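Search the manual
Enter keyword or part number Go

Workshop storage > Open bins > Castoveck 1481 > Setting up

Filed under: Bins & bulk containers, Owner's guides

Section 2. Placing and preparing the bin

The Castoveck 1481 is an open rectangular metal bin with sloping walls. Estport's leaflet says it is "ready to use on delivery". We have set up enough of them to doubt that, so read this section before you put anything in yours.

2.1 Choosing the spot

1. Pick a floor that is flat. The leaflet claims the feet will cope with "most surfaces". They cope with level concrete. On old brick or patched tarmac the bin rocks.
2. Leave 48 cm clear on the side you will load from. You can manage with less if you never have to bend down to the bottom.
3. Lower the bin straight down. Dragging it marks the floor and can twist a foot.
4. Press on each corner in turn. If one lifts, put a steel shim under it. Folded cardboard is often suggested and goes flat within weeks.

CAUTION: The rims are metal and may have burrs. Wear gloves until you have run a cloth along all of them and it no longer snags.

2.2 First clean

1. Wipe the inside with a dry rag to lift grit from transport.
2. Wash with warm water and a little washing-up liquid. The Husura degreaser sold alongside the bin does the same job at a higher price, as far as we can tell.
3. Dry the corners by hand. Water sits where the sloping walls meet the floor, whatever the leaflet says about "self-draining geometry". There is no drain.
4. Leave it open overnight before loading.

NOTE: Stains that stay after washing can be left alone unless they feel rough. Rough patches should be rubbed back with a fine pad and wiped again.

2.3 Loading

1. Put the heaviest pieces in first, spread across the floor.
2. Keep everything below the rim. A heaped bin spills when bumped.
3. Don't rely on the slope to bring parts to the middle. Round ones may roll there. Flat ones stay where they land.
4. Write the contents on a MacKinnon tag (order code 123) and tie it on. Stick-on labels peel from a greasy wall.

CAUTION: Never stand or lean inside the bin to reach the bottom. Use a hook or a long-handled grab.

2.4 Checking for wear

Estport promises a finish that "keeps its looks". Ours have not, and we would treat small marks as normal. Look over the walls every month, low down especially, and work through the points below.

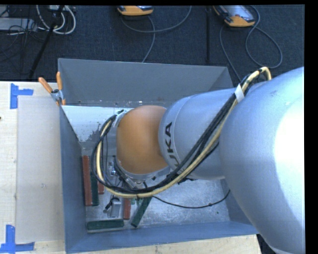
Fig. 2. Open bin in use, with specks and worn marks low on the far wall.

1. Empty the bin and brush it out.
2. Run a gloved finger over any specks. Smooth ones need nothing.
3. Look at the rims from both sides for dents or splits.
4. Take a split bin out of use. Filler will not hold under load, and we have yet to see a touch-up kit that changes this.

For spare feet and shims, see Section 3.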